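Guides > Open days > Running a living-room demonstration

How to run a robot hand demonstration in a furnished room
June 19, 2022
By Glenys Nepia

We held our open day at the Brunton rooms with furniture in place, so that visitors could watch a robot hand work among sofas, chairs and a small table. The steps below are the ones we followed, with the changes we made after the first group.

1. Choose the furniture first. Pale seats make the hand easy to see from the back of the group. Leave a clear path between the pieces for the operator and put the visitors on the far side.

2. Fit the sleeve. Ours is black knit and covers the back of the hand. Pull it down over the knuckles, then roll it back until the fingertips are free. Open and close the hand slowly and check that no fabric goes into a joint. If it does, stop, switch off and roll the sleeve back a bit more.
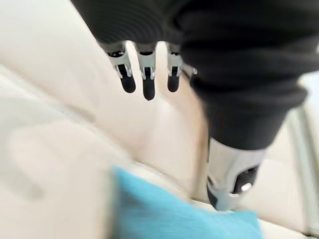
Fingertips clear of the sleeve, over the sofa and blue cushion.

3. Start with a move over the sofa. Keep the fingers pointing down and do not touch anything yet. Jailson Mendonça did the talking at this point while Isla Tuhiwai had the controls. Two people is the least you want. One person trying to do both will rush.

4. Go to the small table. Put one brightly coloured object on it and nothing else. Bring the hand over the object, stop, and tell the group what you are going to try. Then lower it. If the grip misses, lift straight up and begin again from the stopping point. We allowed 2 tries per group before moving on.
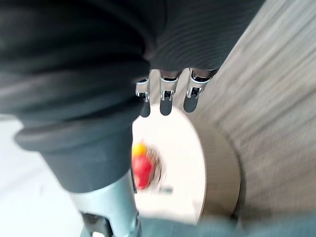
Fingers above the round white table, with the red and yellow object below.

5. Finish at the chairs. Ask a visitor to choose a spot on a seat, and bring the open hand over it. Soft seats are harder than a table top as the surface gives when pressed, so come down in small steps.
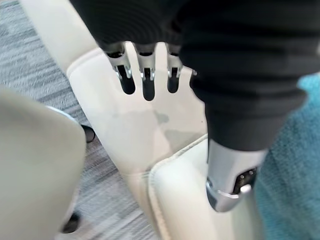
Keep the thumb in mind as well as the fingers. Visitors look at the fingertips, and so will a new operator, but an armrest is easy to catch on the way down. Delwyn Gilchrist stood to the side and called "hold" whenever the gap looked tight.

6. Take questions with the hand parked and the power off. Most of ours were about price and noise. Write down any you can't answer.

Allow 11 minutes for each group, including questions. We had 267 visitors through the day and the queue kept moving. The next open day is in September. Send booking requests to Mirsad Dumitrescu at the Brunton desk.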